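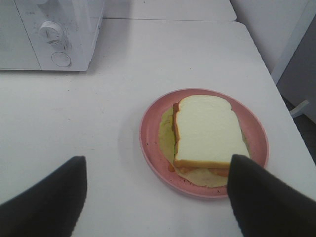 Wrist cam view, sandwich cell, fingers open next to the plate

Wrist camera and gripper pads on a kitchen cell — what do I redo, and in what order?

Ekene Jibrin
Posted 2025-01-28

Small tabletop cell, one arm, wrist camera, two soft black fingers. Task is stacking a sandwich on a plate, then working the dial on the white oven. Stacking mostly fine. Dial is not. Fingers land a bit left of the knob and slide off the grip ridge.

Pads were swapped in December, Lusard ones, same part number as before. Camera bracket came off at the same time to get at the screws. Did not recalibrate, figured it went back in the same holes. Also the inner edges of the pads are getting fibers along them. Normal?

Grip force is at 36 in the Prelline panel, never touched it. Do I start with the camera, the pads or the table? Don't want to redo all three if I can help it.

Tobiloba Tamuno

Camera first. If the bracket came off, the old calibration is gone, same holes or not. Screws have play in them.

Order I use:
Power down, snug the bracket, check the cable isn't pulling on it at full wrist rotation.
Wipe the lens. Dry cloth.
Rerun hand-eye. I take 36 poses, spread out, tilt the wrist plenty. If you only move side to side the depth comes out garbage.
Then touch off the fingertips again. New pads are never exactly the same lenght as the old ones.
Run the dial 7 times slow before you go back to full speed.

Bread is forgiving, a knob isn't — so the stacking tells you nothing. Also mark where the oven sits. Tape at the corners. Ours at Purkari walked every time someone wiped the table.

Fibers: trim them, don't pull. If the edge goes ragged or crumbs stay in it after cleaning, replace the pad.

Adeyemi

had the same thing, turned the force up to 100 and it stopped slipping. pads wore out quick tho

Ekene Jibrin

Bracket was loose, quarter turn on both screws. Redid hand-eye and the touch off. Dial test 7 for 7 at slow speed. Speed's at 70 percent now, haven't tried higher. Left force alone. Tape is on the list, still need to trim the pads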